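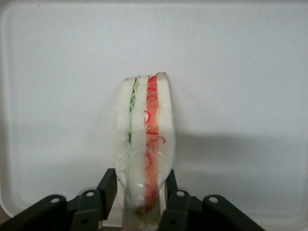 1/ Spent the past month with the Dernis counter kit, the rental version with the two-finger gripper and the wrist camera. Posting my notes as a thread. I paid for it myself and it goes back at the end of the term unless I decide to keep it.

2/ What you get for $239 a month: the gripper, the camera already mounted, a cable harness, a box of spare finger plates and a license for the Storkow pick software. You don't get an arm. If you already have one, check the flange list before you order. Mine was on it and I still needed an adapter ring.

3/ My use is small food and snack items on a tabletop. Wrapped sandwiches, candy bars, cans, small boxes. I wanted to know if the kit could pick from a display and put things on a tray without me rewriting the grasp settings for each item.

4/ Setup took one afternoon. The harness is labeled at both ends, and the printed guide matches the parts in the box. The part that slowed me down was camera calibration. The software asks for a checkerboard, and the one in the guide is printed too small to use. Print your own and glue it to something stiff.

5/ Sandwiches first, because that was the reason I rented it. Soft bread in plastic wrap is a bad object for a gripper. Squeeze too hard and you dent it, too light and the film slides on the plates. Dernis ships a force profile called "soft pack" and I left it alone to start with.

6/ Out of 40 sandwich picks on the default profile, 19 came up clean. The rest were dropped, dented or picked up at a bad tilt. I counted a dent as a fail if I could still see it after the sandwich was put down. You might be more forgiving.

7/ Then I turned the closing speed down and moved the grasp point toward the lower end, where the film bunches up and gives the plates something to hold. Much better. I didn't run a full second count, so no number for that one. I'd call it usable with the slower setting and not usable without it.

8/ Storkow lets you save that as a named profile, which is good. It doesn't let you copy a profile from one item to another, which is annoying. I typed the same settings in again for every kind of sandwich. Support says copying is planned.

9/ For the mixed test I laid things out more like a snack counter. Tiered clear stand with candy and small boxes on it, round containers on the lowest step, red cans in a clear rack, a basket of foil trays, and a plain tray for drop-off. Wrist camera looking straight down at the table:

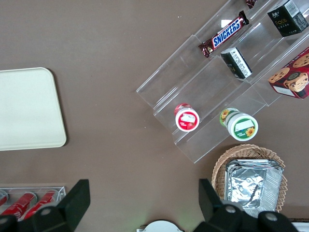

10/ Clear acrylic is hard on the software. The detector finds the items on a stand well enough, but the height estimate jumps between the item and the step under it. The fix in the manual is to enter step heights by hand. I did, it worked, and I had to do it again each time I turned the stand.

11/ Candy bars: easy. The wrapper is shiny but the shape is simple, and a bar lying at a diagonal is no trouble as long as nothing is right up against it. The wrist turns to match the angle and the plates come down on the long sides.

12/ Cans lying on their sides in a rack: mixed. The grip itself is strong enough. The trouble is room. The fingers have wide linkages and they want more space next to the can than my rack gives them. The end can is fine. For a middle one I had to tell the software to come in from the front.

13/ Small boxes: fine when flat. A box standing up near the back of the stand gets knocked over now and then on the approach. I raised the approach height and lost a little speed. I can live with that.

14/ Round containers on their sides roll. I don't blame the kit for this. If the first finger touches early, the container moves and the second finger closes on nothing. Put a strip of shelf liner on the step and the problem mostly goes away. Costs almost nothing.

15/ Foil trays in a stack: don't bother. The folded rims sit inside each other and the gripper has no good way to take one. I got two at a time, or a bent rim. Murkcombe sells a suction attachment that is supposed to handle this. I haven't tried it, so I can't tell you if it does.

16/ About the wrist camera. It's small, the mount is solid and it didn't drift once during the month. The view always has the fingers in it, so you can check the grasp while it's happening. I ended up leaving that window open all day and ignoring the 3D view.

17/ Downside of the same camera – close to the table you lose sight of everything else. When the gripper is holding something tall, that item covers a lot of what you'd like to see. If you want to watch the whole table, add a second camera. The software takes two, but the second one isn't included.

18/ Glare. Plastic wrap under a bright overhead light gives white patches and the detector sometimes cuts the item in half. I moved my lamp off to one side and turned exposure down a notch. Do that before you start changing grasp settings. I wasted a morning doing it in the wrong order.

19/ Noise is low. Cleaning is so-so. The finger plates wipe down fast, but crumbs get into the joints of the links and you need a brush. Dernis doesn't claim this is a food-grade gripper, and I only used it on wrapped and packaged items. Please don't use it on bare food.

20/ Support: I wrote in three times. Two useful replies the same day, one that pasted the manual back at me. The adapter ring had to come through Kazmi, who handle parts, and that meant a separate account and a separate shipping charge. I'd like to see the ring in the box.

21/ The other thing to watch is the rental term. Monthly billing, but the first return window is short and you pay shipping back. Keep the foam. The return form asks for the original packaging and they mean it.

22/ Who I'd send to it: someone with an arm already on the bench, working with packaged goods, who is okay with tuning a profile per item. If you need to pick a wide range of things with no tuning, look at something else. Same if most of your stock is stacked or nested.

23/ I'm keeping mine for another month, mainly to try thinner finger plates on the can rack. They're listed as an option and were out of stock when I ordered. If they show up I'll add the results to this thread.

24/ A few people asked for my sandwich settings. Soft pack profile, closing speed at the second lowest step, grasp point lower third, approach from above. Start there and change one thing at a time.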